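3.2 Where small parts end up

I went into this study thinking people sort their odds and ends by what they're for. Sandra Treloar, who coded the interviews with me, bet on size, and she was mostly right. When we talked to 52 households in Turnonach, the answer we kept hearing was some version of "if it's little, it goes in the top drawer." Bigger things drift down. A small white cabinet with stacked drawers, the kind that sits on a work table, seems to bring this out more than a kitchen drawer does -- you can pull the lower one open and still see what's on the table beside it.
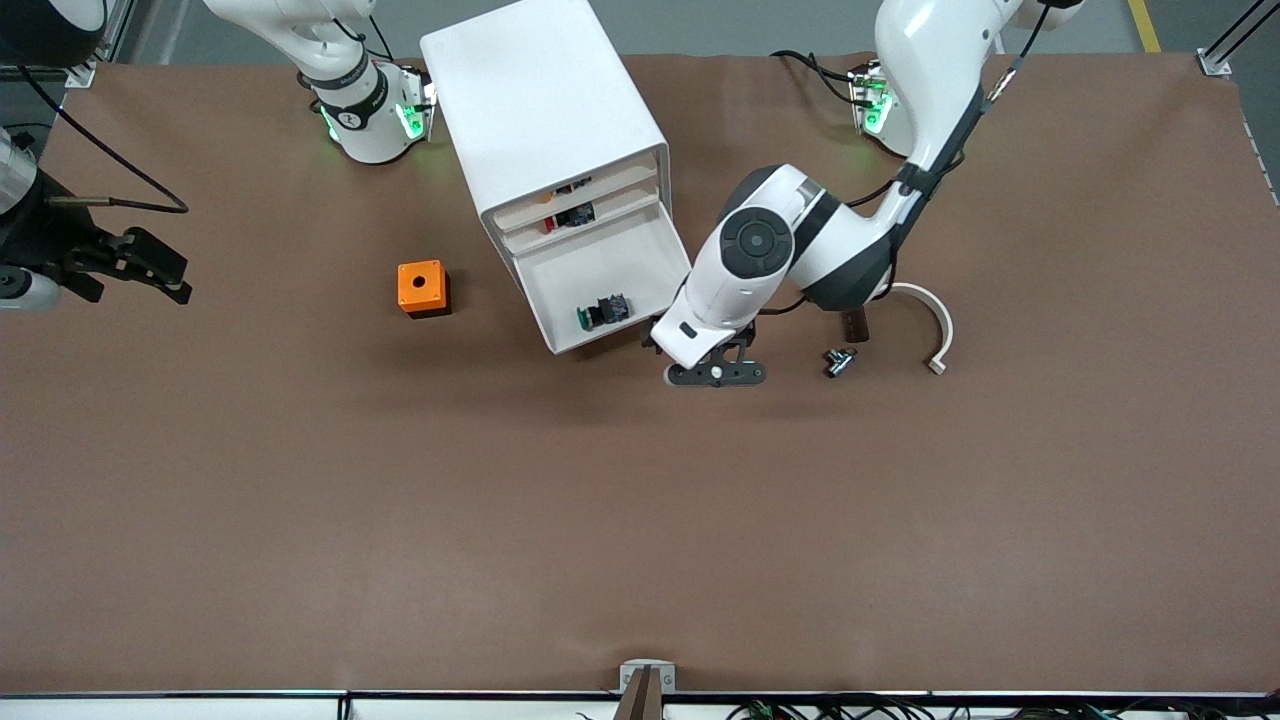
People also told us they hate deciding. Given a mixed handful, they'd set aside the pieces they could name and put those away first (I do this too, I'm afraid!). The rest got pushed into a little group and left there, sometimes until Sunday. We started calling these groups "leftovers," after Mellor's term, and the word stuck. What makes a leftover is mostly that its shape doesn't tell you its job: a clip without its pipe, a fitting without its hose.
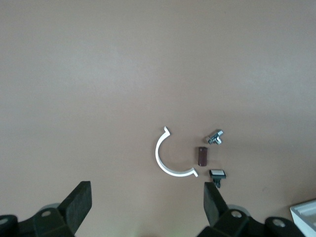

Figure 4. Small parts on the tabletop: a white C-shaped plastic clip, a silver metal fitting and a dark brown cylinder.

Roughly 10 households kept a separate tub just for leftovers, and I'll come back to those in Section 3.3.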